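Flimano FAQ

I get the same handful of questions every time I show Flimano to people, so I finally wrote my answers down. I'll keep adding to this page when new ones come in.

What is Flimano, in one breath?

It's a way of teaching a robot arm to pick up soft, floppy stuff by the stem instead of grabbing the part that squishes. I train it on short recordings of me steering the arm by hand, and the policy learns to go from wrist camera pictures to small motions. That's the whole input — no depth sensor, no 3D model of the flower.

Why artificial flowers?

Because they're awful! I mean that as a compliment. Petals overlap, leaves hide the stem, and every bloom hangs a little differently each time you put it down. Fabric ones also survive a long day of bad grasps, which real ones very much don't. I started with tulips and they were too easy, so I moved on to hydrangeas and haven't been bored since.

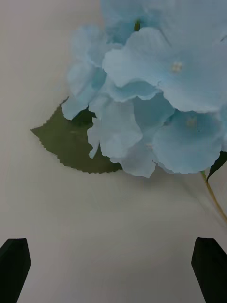

The hard part is the last bit of the approach. From far off, the policy mostly has to head for the right side of the bloom, and small mistakes don't matter much. Close in, a petal can cover the stem completely and the arm has to remember where it was headed. I feed it the last 4 views for that reason. With only one view it would creep forward, lose the stem and just sit there dithering.

How much data did you need?

The main set is 3000 demonstrations, recorded at the Vestdale lab. I tried smaller slices too, and the curve flattens later than I'd hoped (sorry, I know everybody wants to hear that a tiny set is plenty).

How do you score a grasp?

The stem has to be between the fingers, the flower has to lift clear of the surface, and it has to stay up for 12 seconds. Petal grabs count as failures even if the flower comes up. I went back and forth on that one, but a policy that's rewarded for petal grabs gets very good at petal grabs.

Is this the same thing as Torvik?

Nope, though I get why people mix them up. Torvik is my older method, and it picked a grasp point once and then drove there blind. Flimano keeps looking the whole way in.

Can I use it with my own gripper?

Probably, if it has two fingers and a camera near the wrist. You'll want to record fresh demos, and 60 is a decent start for fine-tuning. Keep the fingertips in view — the version I trained with them cropped out was noticeably clumsier.

Does it work on real flowers?

Sort of. Stiff stems go fine, and anything bendy is still a mess. I'm working on that under the name Flalska, and I hope to have something to share in November.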